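**Sunday, February 25, 2024**

# Cokik Opens Carton Return Point at Hsieh Hall

Cokik, the residents' services association for the Bosteck district, has opened a return point for small drink cartons on the ground floor of Hsieh Hall. The service is open to all households in the district and to staff of the offices on the upper floors. There is no charge, and registration is not required.

The return point will accept the single-serving cartons in which juice, lemon tea, soy milk and similar drinks are sold. Until now these have gone out with general waste in most of the buildings that Cokik serves. A survey of 101 households carried out last August found that 54 of them bought drinks in small cartons at least once a week, and that few residents knew whether the cartons could be recycled.

Cartons of this type are made of paperboard joined to thin layers of plastic and, in many cases, foil. They cannot be placed with newspapers and cardboard, and the district's paper collection has at times been turned away when cartons were found among the bundles. Under the new arrangement they will be kept apart from the start and sent in a single load to a mill that is equipped to separate the layers.
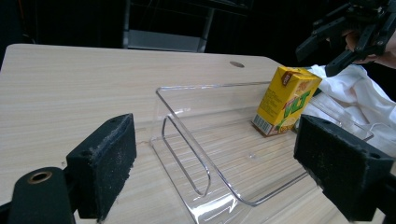
Residents may bring cartons in any bag they have at home. Cloth bags are welcome and should be taken away again after use. Cokik asks that cartons not be handed over in knotted plastic bags, as these must be opened by hand before the contents can be checked.

## What residents are asked to do

Preparation takes less than a minute per carton. The following steps apply to every item brought to the hall:

- Drink or pour out whatever remains. Full or partly full cartons will be returned to the person who brought them.
- Remove the straw and its plastic sleeve. Both go in general waste.
- Rinse the carton once with a little water and let it drain.
- Place it in the clear tray on the sorting table, so that staff can see at a glance what has come in.

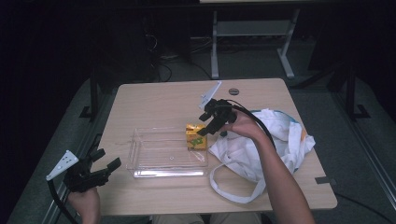
## Flattening

The most frequent question received during the trial period concerned flattening. Cartons should be flattened before they are placed in the collection sacks. The folded corners at the top and bottom are first pulled outward, after which the carton can be pressed down with the palm of the hand. Scissors are not needed.

A sack of flattened cartons holds several times as many as a sack of unflattened ones, and the difference decides how often a vehicle must be sent. Cokik expects a full load to consist of around 3000 cartons. During the trial, when many cartons arrived in their original shape, the sacks were full at 2000 and an additional pickup had to be arranged.

Some manufacturers print the request on the package itself, and residents are encouraged to look for it. The wording is usually found on a side panel and may be given in more than one language. Where there is no such wording, the same steps apply. 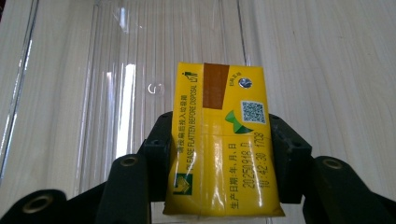

*A yellow drink carton with disposal instructions in Chinese and English: "Please flatten before disposal."*

## Items not accepted

Large milk and juice cartons with screw caps are not part of the program at present. Cokik is in discussion with Tastus, the contractor that collects the sacks, about adding them at a later stage. Paper cups, foil pouches and plastic bottles are also excluded. Bottles may continue to be left at the existing point beside the north entrance.

Cartons that have held anything other than a drink, including paint, cleaning liquid or cooking oil, must not be brought to the hall in any condition.

## Hours and schools

The return point is open on weekdays from 9 a.m. to 6 p.m. Outside these hours the ground floor is locked, and cartons should not be left at the door or in the entrance passage. Residents who are unable to come to the hall during the week may ask their building office whether a shared sack is available. Building offices can order sacks from Cokik in packs of ten.

Schools in the Bosteck district may apply separately for a classroom collection. The application form asks for the number of pupils, the type of drinks supplied at lunch and the name of a staff member who can be reached by telephone. Collections at schools will be made every second week during term.

Totals for each month will be posted on the notice board at Hsieh Hall. Questions about the service may be put to the Cokik office, second floor, during opening hours.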